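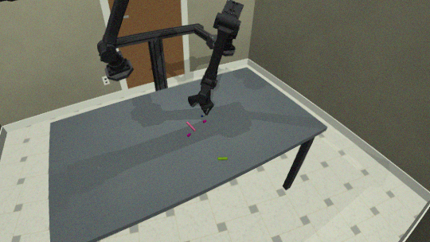 *3 min read*

# Session 11: The Day-Of Timeline

Hi all! These are my notes from class, tidied up a bit, with the parts I rushed through filled in. Keep them next to your blank timeline sheet, and bring both next time (pencil, please – you'll be erasing).

We started with the ceremony because everything else hangs off it. Write the ceremony start in the middle of the page and work outward in both directions. I know it's tempting to start at the top with hair and makeup at 7 a.m. and march downward, but then you get to the vows and find you've given everybody forty spare minutes, or none.

## Working backward

For the Visser wedding in May we had a 4 p.m. ceremony at Postlow. Going backward from there, it looked like this:

- 3:30 – doors open, music on, ushers in place
- 3:15 – wedding party tucked away out of sight
- 2:15 – family and wedding party portraits
- 1:45 – the couple see each other
- 1:15 – everyone dressed
- 8:30 – first person in the makeup chair

Look at that big gap between the first makeup chair and getting dressed. It's there for a reason! They had a large wedding party and one makeup artist. Ask your artist how long each face takes, multiply, and then add a full extra slot that belongs to no one in particular. Somebody's mother always decides at noon that she'd like her makeup done after all, and you want to be able to say yes.

Also, lunch. Put it on the sheet as its own line, with a time and the name of whoever is carrying it in. If it only lives in your head it gets eaten standing up at 2 p.m. by people in silk.
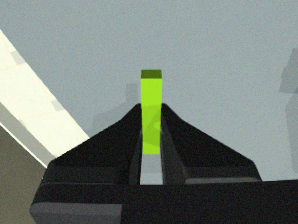 ## Working forward

After the ceremony the clock runs differently. People hug. They hunt for the restroom. A receiving line for a big guest list can swallow most of your cocktail hour, so ask the couple early whether they want one at all. Plenty of them don't, and are relieved when you bring it up.

Here's the part I most want you to copy down: **guests move slower than you walk.** When you visit a venue, you're sober, in flat shoes, and you know where the door is. Time the walk from ceremony to dinner yourself and triple it. At Fasar the path runs downhill over gravel, and I still got that one wrong my first season.

Toasts come next. I ask for 3 speakers and 3 minutes each, and I put five minutes each on the caterer's copy. The caterer needs the honest version. The speakers need the strict one.
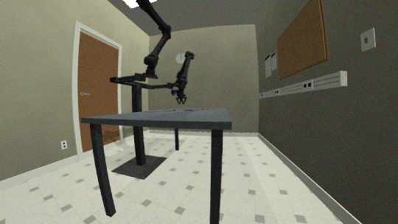
*A two-armed robot behind the table.*

## Who gets which copy

I make separate versions of the same timeline. The full one is for me and the venue manager. The photographer gets everything with a person or a place in it, and the band or DJ gets the evening only. The wedding party gets one short page in big type, and I mean short – where to be, when, what to have with you.

Please put a version number in the top corner. For the Grosov wedding I sent out 13 versions (I'm not proud of it), and the string quartet turned up with the fourth. They played beautifully, to a garden with no guests in it yet.

On money, since it came up: overtime is a timeline problem before it's a budget problem. My practice budget for you this term has a $3000 line for the band, and the sample contract charges extra past 11 p.m. Work out when the last song has to start if you don't want to touch that clause. Then decide when somebody tells the band leader, and write down who.

## Buffers

I like two real ones: a short one before the ceremony and a longer one between portraits and dinner. Don't label them "buffer" on the couple's copy. Call them "quiet time" or "freshen up," or they'll fill them with cousins.

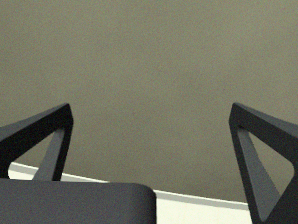
Innes Tennant wasn't so sure about that last bit and asked whether it's fair to hide slack from the people paying for it, and what happens if they find out halfway through the day.

Good question, and we went back and forth on it for a while. My answer is that I do tell them, in person, at the final meeting. I say there's breathing room built in and I'd like to look after it for them. I just don't print it. Teodoro Castillo prints his in gray italics, and his couples leave it alone, so try it both ways and see what suits you.

## For next time

1. Build a full timeline for a 5 p.m. ceremony with dinner in the same building.
2. Make the wedding party copy from it, one page only.
3. Now move the ceremony to 4:30 and fix everything that breaks. Mark your changes in a second color.

Swap sheets with a neighbor when you come in. We'll do rain plans after the break, so if your practice venue has an outdoor ceremony, bring its floor plan too.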